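Gimia build FAQ

Gimia is a one-arm kitchen helper we're building in the Gosley shared workshop. These are the things people ask when they write in or stop by the bench. Answers get updated when we learn something, so some are longer than others.

What is Gimia supposed to do?

Simple tabletop jobs: take the lid off a pan, put a piece of fruit in, put the lid back. That sounds tiny until you try it! Each part is its own puzzle, and we've had more fun with lids than with anything else we've built.

Do I need a shared workshop, or can I do this at home?

Home is fine if you have a solid table. The arm clamps on at the back, and a table that wobbles will ruin your calibration every time the arm swings. We started in a spare bedroom and only moved to Gosley for the bench space (and the drill press, which we love).

Why a two-finger gripper?

It's the easiest kind to fix. Every joint is held by a screw you can reach, so when a linkage gets stiff you can take it apart over lunch. Two fingers also suit round knobs really well. Come straight down, one finger on each side, then close slowly.

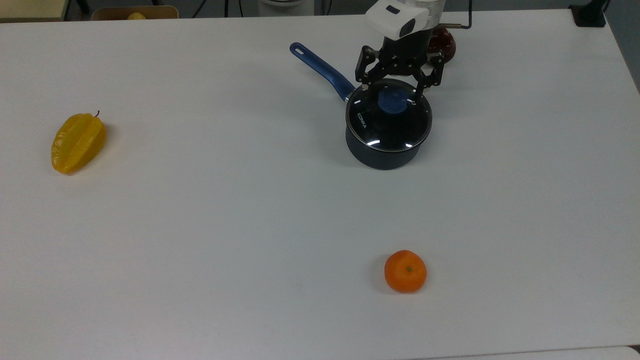

Glass lids are the hard case. Light bounces off the curve and the depth reading goes patchy, so we stopped asking the software to find the lid at all. It looks for the knob, which is solid and has a nice strong color, and works out the height from there. A knob that contrasts with the pan helps a lot.

Why fruit?

Cheap, colorful, and every piece is a different shape. Mandarins roll. Starfruit have ridges, so the grip changes completely depending on which way they're lying. Apples are somewhere in between. You also get to eat the test equipment afterward.

How many practice runs did you record?

1032 so far for the lid job. We threw out 104 of them because the wrist had slipped a few degrees and we hadn't noticed -- check your wrist screws before you start, please.

What software do you use?

Visard, our own little control program. It records runs, plays them back, and stops the arm if a motor draws too much current. The setup guide has 41 steps at the moment. We know. We're working on it.

Where did the finger design come from?

It began as the Ó Conaill linkage, a pattern that was already hanging around the workshop when we joined. We shortened the last segment and changed the angle at the tip.

Is it safe to stand next to?

Keep your hands off the table while it's moving and keep the stop button within reach. We run it at 15 percent speed whenever we try something new.

Can I come and see it?

Yes, please do! Evenings after 6 are best. Bring a pan with an odd lid if you have one -- we'd love to try it.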